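Zoltov 歌词与专辑注释语料

数据卡与使用说明

Zoltov 是一份给流行摇滚歌词做注释的小型语料,收的是独立乐队自己授权的歌词、曲目说明和 MV 分镜文字。做这个东西的起因很简单:我们俩都爱听专辑,而且是从头到尾按顺序听的那种,听完还要争论第三首到底是写分手还是写搬家。争着争着就想,不如把这些理解按统一格式记下来,让别人也能查、能反驳、能拿去做研究。

维护者:Dela Ayaaba(歌词标注、格式设计),Torunn Backlund(MV 部分、校对、脚本)。

里面有什么

当前版本收了 200 首歌,来自 16 支乐队,每支乐队都给了书面许可。歌词原文、乐队自己写的创作说明、我们写的主题注释分开存放,互不覆盖。这一点我们特别在意!网上很多歌曲条目会把乐迷的猜测和乐队的原话混在一段里,读的人根本分不出哪句是谁讲的。

目录是这样安排的:

lyrics/ 歌词原文,一首一个文本文件,UTF-8 编码
notes/ 主题注释,JSON 格式,文件名与歌词对应
video/ MV 分镜的文字记录,没有 MV 的歌就没有这个文件
albums/ 专辑层面的信息,曲序、发行形式、单曲顺序
scripts/ 检查和导出用的脚本
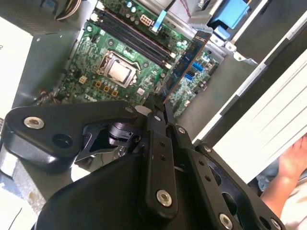 翻唱歌曲收不收?
翻唱不进 lyrics/,只在 albums/ 的曲目表里留一行,标上 cover 字段,这样曲序还是完整的。

注释怎么写

每条注释必须挂在具体的歌词行上。比如 Turkeo 乐队的《末班渡轮》,副歌里反复唱“你把灯留给了对岸”,有人读成失恋,有人读成主唱离开家乡。两种读法我们都收,各写一条,各自标明依据是哪几行。没有依据的感想也欢迎,放进 impression 字段,跟有出处的解读分开。

主要字段如下:

song_id 歌曲编号,乐队缩写加专辑序号加曲序
line_range 注释对应的起止行
theme 主题标签,可以多个
source 依据来源,取值为 lyrics、band、video、listener
confidence 标注者自己的把握程度,low、mid、high
annotator 标注者缩写
impression 自由文字,可留空

source 取 band 的时候,必须附上乐队原话所在的文件路径。乐队在演唱会上随口说的话不算,除非他们后来愿意写下来给我们。Torunn 为这条规则和我吵过一个晚上,她觉得现场讲的话往往最真,我觉得转述太容易走样。最后折中成现在这样,现场的话可以写进 impression,但 source 只能填 listener。

主题标签目前有一张固定的表,在 albums/ 旁边的 themes.txt 里。“青春期烦恼”这个标签一开始用得太滥,凡是主唱听上去年轻的歌都往里塞,后来拆成了“家庭压力”“同伴关系”“离开学校”三个,检索起来好用多了。“成员离队”单独成一类,写这个主题的歌比我们预想的多,而且写法特别丰富:有的直接点名,有的写成一封没寄出的信,还有一首通篇在讲一把空椅子,听到桥段才明白过来。

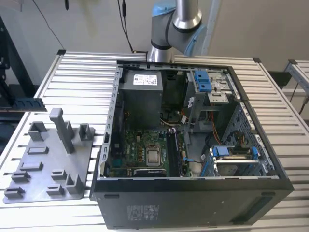
同一首歌允许标签互相矛盾。导出脚本默认不会合并,如果你需要一首歌只有一个主主题,请加参数 --pick high,它会取把握程度最高的那条;并列时取 band 来源的那条;再并列就留空,由你自己决定。

MV 部分

这一块是 Torunn 的心头好。她把每支 MV 拆成段落,记录人物、地点、时间线的切换,再标出哪一段对应哪几行歌词。多线叙事的 MV 最有意思,Lamptey 乐队的《雨棚》就是两条线并行:一条是在便利店上夜班的女孩,一条是总也赶不上车的送货员,两个人到最后一段副歌才在同一个路口出现,而演奏的部分始终放在一间淹水的车库里。分镜文件里给每条线一个字母,交错的地方看得很清楚。

分镜记录只写画面里发生的事,不写评价。评价和联想请放到 notes/ 里,source 填 video。我们没有收任何 MV 的视频、截图或音频,许可只覆盖文字。

快速上手

脚本需要 Python 3,没有别的依赖。

检查格式:
python scripts/check.py

导出成一张大表:
python scripts/export.py --out songs.csv

只导出某支乐队:
python scripts/export.py --band turkeo --out turkeo.csv

检查脚本会报出行号越界、标签不在表里、来源路径失效这几类问题。提交之前跑一遍就好,很快的。

标注流程

每首歌由 2 位标注者分别完成,互相看不到对方的稿子。做完以后放在一起对照,分歧不强行统一,只修正笔误和行号。我们建议先完整听一遍,不看歌词;再对着歌词听一遍;MV 留到最后看。顺序反过来的话,画面会把人带着走,后面再读歌词就很难读出别的意思了。《雨棚》第一轮标注就吃了这个亏,两个人都先看了 MV,结果注释里全是便利店,可歌词里一次也没提到便利店。
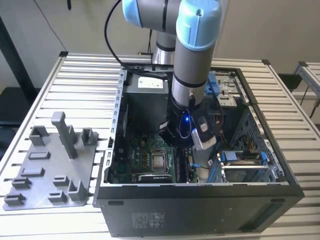 那首歌后来重标了一次,旧稿没有删,存在 notes/archive/ 下面。我个人很推荐拿新旧两版对着读,能看出影像对歌词理解的影响有多大,拿来做课堂讨论的材料也很合适。

一致性

我们没有公布总体一致率。对这种允许多种读法的材料,一个总数字说明不了太多。scripts/ 里有 agree.py,可以按标签、按乐队、按来源分别计算,想看哪一块就算哪一块。粗略的印象是,叙事性强的歌分歧小,意象堆叠的歌分歧大,Orkosau 那张概念专辑几乎每首都各说各话(我俩都超爱那张)。

已知的问题

曲风偏得厉害,以吉他为主的乐队占了绝大多数,电子和说唱基本没有,请不要拿它代表整个流行音乐。

早期录入的歌词里,和声部分有时写在括号里,有时另起一行,还没有全部统一。check.py 加上 --backing 参数会列出可疑的行。

重新发行的专辑如果改了曲序,目前以首次发行为准,再版曲序写在备注里。

单曲版和专辑版歌词不同的时候,两份都收,编号后面加 s 表示单曲版。有一首歌单曲版少了整段第二主歌,注释行号对不上,正在处理。

还有一点,单条注释的 impression 字段上限是 100 个字,超过会被检查脚本拦下来。写不完的可以另开一条,不用硬删。

许可

主题注释、分镜记录和脚本采用 CC BY 4.0。歌词版权归各乐队所有,只能用于研究和教学,不得整首转载到别的网站,也不得用来训练以生成歌词为目的的商用系统。各乐队的许可条件写在 albums/ 下对应的 LICENSE 文本里,个别乐队的要求更严格,用之前请看一眼。

参与进来

太欢迎了!最缺的是会听鼓和贝斯的人。现在的注释几乎都围着歌词转,可很多歌的情绪转折其实发生在节奏组,比如副歌前突然抽空的那一小节。如果你愿意补这方面的内容,可以先挑一首喜欢的歌试写两三条,直接提交到 drafts/ 分支,我们会一起看、一起改。

乐队想加入的话,请先读 albums/HOWTO.txt,里面有许可书的模板。创作说明写多长都行,写一句话也行,不想解释的歌可以空着。

下一版打算在十二月放出,会加入 Lamptey 的现场专辑,以及按单曲发行顺序浏览的索引文件。

引用时请写:Ayaaba 与 Backlund,Zoltov 歌词与专辑注释语料,并注明你使用的版本号,版本号在根目录的 VERSION 文件里。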